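**Larkier bin picking cell, Fimen series**

The Larkier cell takes over the emptying of mixed bins at returns and sorting stations. One arm picks items out of an open bin one at a time and passes them on. It handles soft goods and hard parts in the same bin, so nothing has to be sorted by type first.

### What you get

- Arm with two-finger gripper
- Controller and 13 stored grip settings
- Cable set and floor plan for your site
- Setup visit and 2 training shifts

Bins are not included. Most flat-bottomed bins will do, and the rim can be clamped to the bench so it stays put when the gripper touches a wall. Worn floors and scratched sides are fine.

### What changes for staff

The cell does not run alone. One person can look after it along with other work nearby: swapping bins, clearing missed picks and checking anything set aside. At Lebrun, that job rotates every 40 minutes. The bending and reaching are mostly gone. Expect more time at the screen in the first weeks, and plan for it on the schedule.

Items that tangle or lie flat against a wall are the hardest. After a failed pick the arm tries again from another side, then calls for help.
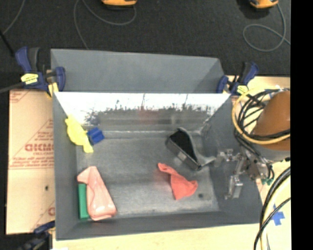

Bastien Pruvost wrote to us in June that his crew at Grultska wanted the help signal quieter and the bin swap faster, and that he would still rather train a new hire on the cell than on the old bench. The signal volume can now be set at the controller.

Spare finger pads ship in boxes of 150.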